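Demonstration gathering (robotics)

From the open household automation reference. Last revised January 2022.

Demonstration gathering is the practice of recording a robot doing a chore, usually under the control of a patient human, so that a learning system can later attempt the same chore with less patience. Each recording is called a demonstration or an episode. A set of episodes, together with notes on which ones went wrong, is called a dataset, and the notes are generally the shorter part.

Methods

In teleoperation, a person steers the arm with a handheld controller or a smaller copy of the arm. In kinesthetic teaching, the person takes hold of the real arm and drags it about. Both can be slow. An operator on the Tonham project needed 34 attempts to record one acceptable transfer of a mug, a task the operator had performed unaided since childhood.

Simulated kitchens

Much gathering is done in simulation, where dropped plates cost nothing and the sink can be put back with a keystroke. The Ongate kitchen set, prepared in Miltville, contains 600 episodes spread over 3 room layouts. Cabinet colors and countertops vary between layouts, in the hope that the system will learn about dishes and ignore the decor.

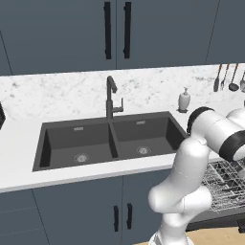 Simulated kitchen with a white arm, a double-basin sink and an open dishwasher with its rack pulled out.

Dishwasher loading is a favorite task in such sets. It combines reaching, grasping and placing, and it has the further merit that most researchers would like somebody else to do it.

Quality and disputes

Episodes are commonly trimmed to remove idle time at the start. The Pîrvu convention also discards any episode containing a pause of up to 4 seconds or longer, a wording that has been argued over since its publication in July and has yet to be corrected. Critics of strict trimming hold that failed grasps and second tries teach recovery, and should be kept and labeled.

See also: Imitation learning; Teleoperation; Dishwasher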